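Ticket 67: Scheduled newsletter emails going out twice
Opened by: Tegwen Prydderch
Assigned to: Kamol Duangkaew
Product: Vustau Mailer, shared workspace "Trarkberg"
Opened: 05/09/2025
Status: Resolved

Tegwen Prydderch wrote:

Hello all, and thank you in advance, because I know you have plenty on your plates. Our monthly newsletter has now gone out twice to the same people, two months running. The second copy lands around 4 minutes after the first and it's the same down to the last comma. Readers have been very sweet about it (one lady wrote back to say she enjoyed it more the second time), but I'd love to get it fixed before the next issue.

I have already tried logging out and back in, clearing the browser cache, and making a brand new list from the old spreadsheet. The test send to my own address only ever arrives once. It's just the scheduled ones that double up.

Kamol Duangkaew replied:

Hi Tegwen, thanks for such a clear write-up, it saves me a lot of asking. Could you send me the list names attached to the last issue, and let me know whether anybody else in the workspace can schedule mail? Also, could you tell me how large the issue is? Large pictures sometimes make the first send time out, and then the system tries again, so I'd like to rule that out while we're at it.

Tegwen Prydderch wrote:

Of course! There's one list, called Gunstead Readers. Vichien Kaewkla can schedule mail too, though he mostly does the proofreading these days.

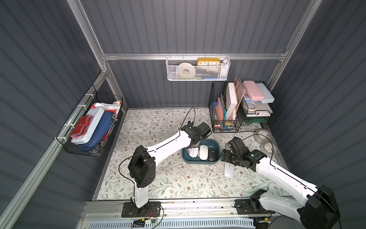 Two arms at work over the flowered mat.

Kamol Duangkaew replied:

Got it, thank you. I sent it through our test account with the same layout and it went out once, no time-out, no retry. So size is not the problem.

What I did find in the send log is more interesting. There are two scheduled jobs for the issue, one under your name and one under Vichien's, both pointing at Gunstead Readers. Did he by any chance open the draft and press "Save and schedule" when he was done proofreading? In the older editor that button makes a second job and leaves the first one alone. I've been caught by it myself, so please tell him no hard feelings.

Vichien Kaewkla wrote:

Guilty, I'm afraid. I thought it only meant save. Sorry, Tegwen!

Kamol Duangkaew replied:

No harm done at all, Vichien. I have removed the extra job for October, changed your role to Reviewer (you'll see a plain "Save" button now), and moved the workspace to the newer editor, which warns you if a draft is already scheduled. Tegwen, would you let me know how the next one goes?

Tegwen Prydderch wrote:

October's issue went out this morning and I've had one copy at each of my 2 addresses. Vichien got one as well. Thank you so much for your patience with us, Kamol. Please go ahead and close this.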